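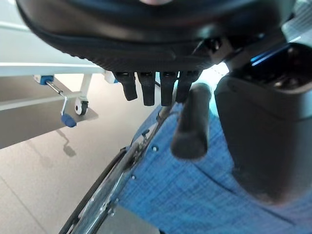
Home & Money

The man who wants you to stop buying laundry detergent

2020-12-24

Kyrylo Boiko would like me to know that he isn't against washing. He says so twice before I have my coat off. What he objects to, he explains, is "paying to have my shirts smell like a meadow I have never been to".

Boiko is the founder of Pumness, which sells a grey powder in a paper bag. You put one spoonful in the machine, whatever the load, and according to the label your clothes come out cleaner, softer and longer-lived than they would with anything from the supermarket. I have been sent a lot of grey powders over the years. I told him this.

"Then you know most of them are washing soda," he said. "Ours is also mostly washing soda. I don't hide that."

He doesn't, to be fair. It is on the back of the bag, in small type. I asked what the rest was. Soap flakes, he said, and "a mineral part". I asked which mineral. He said the supplier had asked him not to say, and then talked for some time about his grandmother's sheets.

The claim that brought me here is on the front of the bag: 70 per cent less wear on cotton. Less than what? "Less than ordinary washing," said Boiko. Measured how? There was a trial, it seems, with towels. He washed them at home over one winter and finished in March. I asked if anybody else had looked at the towels. "My wife was very impressed," he said.

I took the bag to Bhavana Pai, who spent most of her working life testing fabrics and now teaches evening classes in mending. She read both sides of it and put it down on the table.

"Washing soda works," she said. "It's cheap, it softens hard water, it shifts grease. I wouldn't put wool or silk anywhere near it. But the wear figure means nothing to me. Wear comes from heat, from stuffing the drum too full, from the tumble dryer. If he turned his machine down and hung his towels up, they'd last longer with any powder at all."

Had he turned his machine down? I rang him back. He had. The instructions on the bag say to wash cool, on a short cycle, and to dry on a line. He seemed pleased that I had noticed.

"So it's a system," he said.

I put it to him that the system would work just as well without the powder. There was a pause. "You would still need something in the drawer," he said.

Pai's own advice costs less. Wash things when they are dirty and not because they have been worn. Use less detergent than the cap suggests. Do up zips. "People want a product," she said. "I tell my class to buy a clothes horse and they look so let down."

I have used Pumness for a fortnight on my own washing. The shirts are clean. They were clean before. The towels are a bit stiff, and I can't tell you how long they will last, and I don't think Boiko can either. He is bringing out a version for dark colours in the spring.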